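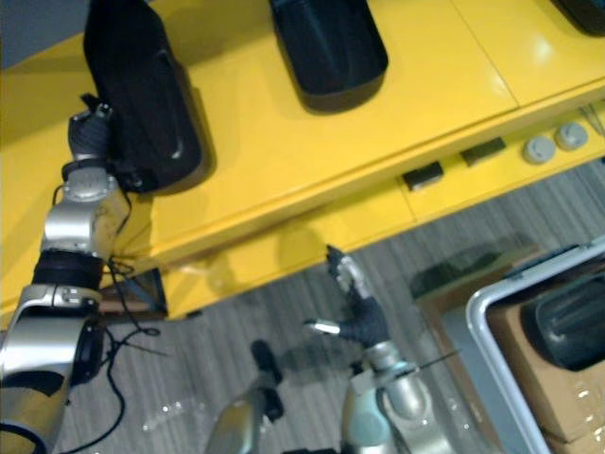 4.2 Requests for time off on religious grounds

The survey asked employees whether they had ever requested a change of shift for a religious reason, and what happened after they did. Of the 1,081 questionnaires handed out at the 13 sites, 900 were returned with this part filled in. Most of the people who answered work on fixed stations, and the type of station matters to the results. Office staff can often move their hours without telling anyone but a supervisor. An employee assigned to a bench with its controls built into the front, such as a yellow table with two black buttons side by side and a pair of round grey knobs farther along, is tied to a place as well as to a time. When that person is away for Sabbath, Friday prayers or a holy day, a second person has to be found for the same spot. Supervisors at both Plasside and Teltivley brought this up when asked why a request had been turned down.

The two firms handle requests differently. Plasside has a written policy that lists the grounds on which leave may be refused, and a refusal has to be given in writing. Teltivley leaves the decision to the shift supervisor. We expected more refusals at Teltivley and did not find them. What we found there was a wider spread between shifts in the same building. On one Koppel shift every request we could trace was granted, while on the next shift employees told us they had stopped asking.

Fifty-one employees who had made at least one request agreed to a follow-up interview. They were asked to describe the most recent request in their own words. Three kinds of answer came up often enough to be coded separately: the request was granted with no conditions, the request was granted if the employee found a replacement, or the request was refused. The second kind was the hardest to classify. Some employees saw finding a replacement as an ordinary part of swapping shifts. Others felt that it made them explain their beliefs to coworkers, which they had hoped to avoid.
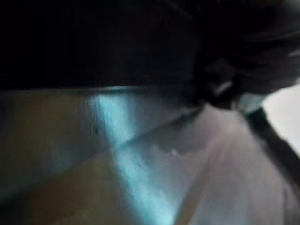 Figure 2. Close view of a dark, rounded form above lighter surfaces.

Denomination made less difference than we had assumed when the study was planned. Seventh-day Adventist and Jewish employees made more requests per person, as the weekly Sabbath would suggest, but once a request was made the answers they received were close to those given to other groups. Muslim employees asked mainly for short breaks and for a later start during Ramadan. Catholic and mainline Protestant employees asked mainly for single days, and several said they had used vacation time without giving a reason.

Length of service had a clearer effect. Employees in their first year rarely made a request at all. In the interviews, newer employees at the Skotby plant said they did not know whether asking was allowed, even where a policy had been included in their hiring papers. One had been told by a coworker that the policy covered only Christmas and Easter. The text of the policy has no such limit.

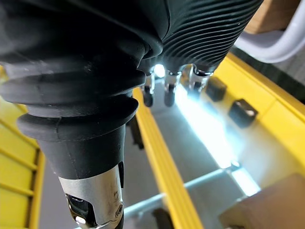 Supervisors were interviewed separately and were not shown the employees' answers. Their accounts agree with the employees' on how many days' notice is expected but differ on who is supposed to arrange coverage. At Plasside the policy gives this task to the supervisor, yet several supervisors described it as something the employee does. We return to the point in Section 5, where the legal standard for undue hardship is discussed.

Two limits should be noted. The sites were not chosen at random, and employees who had left after a refusal could not be reached. The refusal rates in Table 3 should therefore be read as a lower bound. Follow-up interviews were held in October, after the fall holy days at most sites, which may have made recent requests easier to recall than those from the spring.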